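**Liltar 17 Storage Box: two months of use**

Bought in April, updated June 2026. The Liltar 17 is a plastic carry box with an arched handle and a ribbed front panel. It holds 17 liters and is sold by Pikilmont in cream only. I use mine for sewing supplies: thread, bobbins, zippers, two pairs of shears and a tin of pins.

## Capacity and load

Usable volume is less than the rated figure. The walls taper toward the base, and a folded pattern envelope lies flat only in the upper half. Standard thread spools (3000 yd cones) have to go in on their sides.

I loaded the box to 695 g of notions for daily use. At that weight the handle shows no flex. With the shears and a cutting wheel added, the handle bows slightly in the middle when lifted from one end.

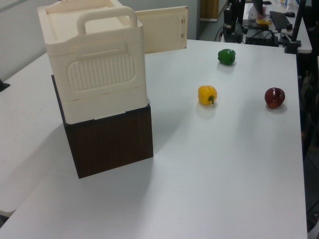

Cleaning is simple on the flat surfaces and slow on the front. Chalk dust settles between the ribs, and a dry cloth does not reach the bottom of the grooves. A soft toothbrush with dish soap does. Machine oil wiped off the plastic without a stain after one night.

## Lid

The lid is the weak part. It seats well when pressed at both ends, but pressing only the middle leaves one corner up. The fit loosened a little in the first three weeks and has not changed since then.
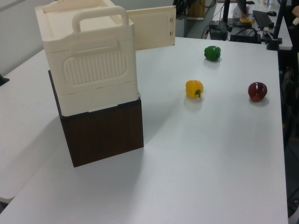 ## Compared with the Camargo and the Clerkska

The Camargo is heavier and has a metal latch. It closes more firmly, but the latch catches on fabric. The Clerkska is cheaper, with thinner walls that bulge when the box is full. I kept bobbins in one for a year and the base cracked at a corner.

For small parts the Liltar needs dividers, sold separately. I cut mine from 600 gsm board, scored and folded, and they have held their shape.

## Rating

- Handle: 4/5
- Lid: 2/5
- Cleaning: 3/5
- Overall: 3.5/5

I would buy it again for thread and zippers. For heavy shears, get the Camargo and cover the latch with tape.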